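Visit report: Clandeline bulk terminal, Jirklow
2019-06-21

The visit covered the river berth, the grain shed and the cargo control room. Clandeline operates the terminal under a long lease and handles fertilizer, feed grain and some scrap. Our interest was in grain parcels for coasters trading on short fixtures, where port time decides the result of the voyage.

The berth takes one coaster at a time. Loading is by a single fixed spout with a rated capacity of 719 tons per hour. The rate falls during trimming, and the terminal stops the belt completely for each shift of the vessel along the quay. A vessel with one long hold needs fewer shifts than a two-hold vessel of the same deadweight. Stevivlow, the resident agent, counts shifting time as laytime unless the charter party says otherwise. This should be settled before fixing.
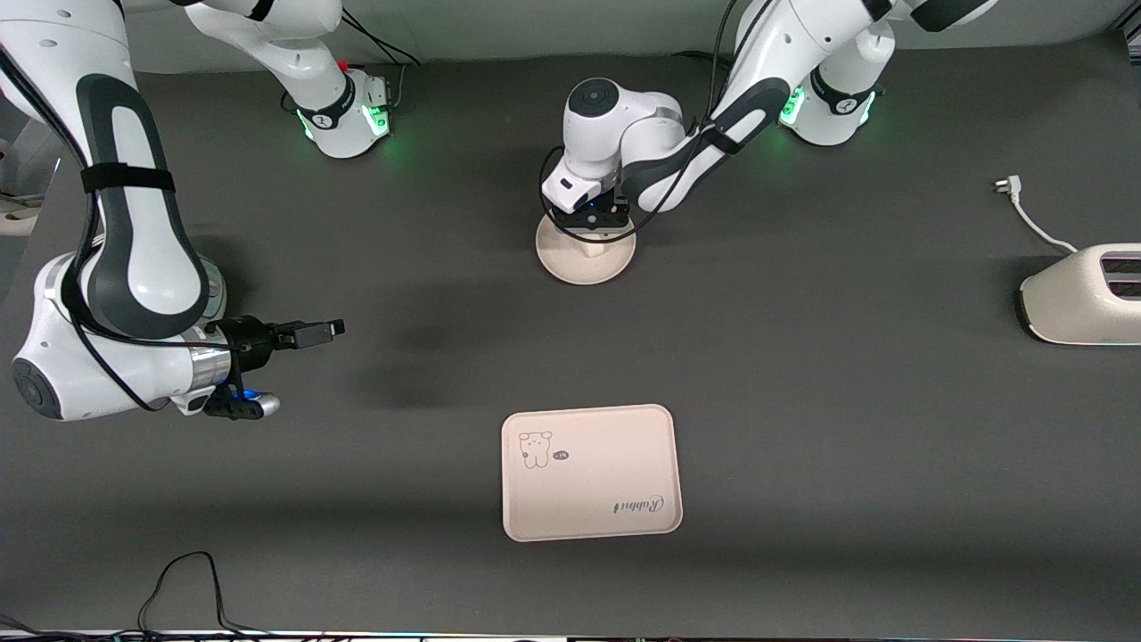 Draft surveys are done by Tomić, an independent survey firm with an office inside the gate. Initial and final surveys are both required for parcels over 1000 tons. Smaller parcels go by belt scale, with the scale certificate attached to the mate's receipt. We asked for the last calibration record and were shown it in the control room.

Hold inspection takes place alongside, not at anchor. A failed hold costs the vessel her turn, and the next in line is called in. Wash water must be kept on board. There is no reception barge at Jirklow.

The shed has 38 bays, of which 10 are closed for floor repairs until September. During this period the terminal will accept cargo by truck only against a confirmed vessel name. Open points for follow-up are the shifting clause, night berthing and the mooring line charge, which was missing from the tariff we received.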